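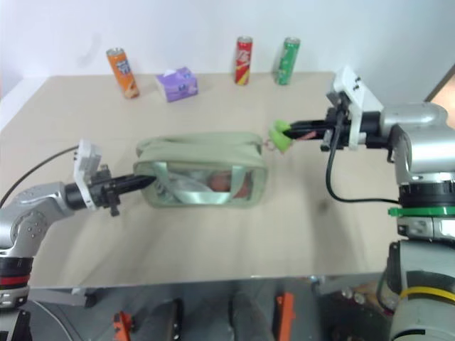
Pouch Packing and Table Reset Assistant (part-time)
Flirkumel, Jesham site

Flirkumel is taking on 4 part-time assistants for its Jesham workroom. The work is handling small everyday items at a table: zippered pouches, drink cans, tissue boxes and similar things. You will fill pouches, open and close them, empty them, and put the table back the way the setup sheet says before the next round starts.

Work starts in September and runs through the end of the season's item list, which has 472 entries. Shifts are four hours, morning or afternoon. Tell us which you want when you apply. We can't promise a switch later.

What you will do

Set out the items named on the sheet. Most sheets call for a pouch in the middle of the table and a row of other things along the back edge, such as soda cans and a small tissue box. The row does not need to be perfectly straight, but the order has to match.

Fill pouches with the contents listed. The pouches have a clear front so the contents can be checked without opening them. Soft filling goes in loosely. Don't press it flat.

Check zippers before each round. The pull should move freely from end to end. A pouch with a sticking zipper goes in the repair bin with a tag on it, and you take another of the same color from the shelf.

Wipe down the tabletop at the start and end of your shift and any time something leaks. Keep your own drinks in the break room.

Write down each completed round on the log. Use the item numbers and not your own names for things. We had two "green pouch" entries last season that were different pouches.

Return everything to the labeled shelves. There are 360 shelf spaces and each one has a number that matches the sheet.

What we are looking for

You need to be able to stand for most of a shift, with breaks, and handle small zippers and rings. Stools are available. You should be able to read a setup sheet in English and follow it without changing the order. Past work in packing, stocking, hotel housekeeping or a school supply room is useful but not required. We will train you over your first two shifts, and training is paid at the same rate.

You must be 18 or older.

What we offer

Paid breaks, a locker, free parking behind the Divitz building, and a bus stop at the Zúñiga Street entrance. Pay is hourly and is paid every two weeks. The rate is given on the application form.

How to apply

Fill out the form at the front desk or ask for it by mail. Write "Pouch packing" at the top. A resume is fine but a short list of past jobs will do. Include a phone number where we can reach you during the day.

Applications close 10th June. People we want to meet will be asked to come in for a short trial at the table, which lasts less than an hour. Please wear closed shoes. Long necklaces and loose sleeves catch on the zipper pulls, so leave those at home.

If you applied last year you need to apply again. Old forms were not kept.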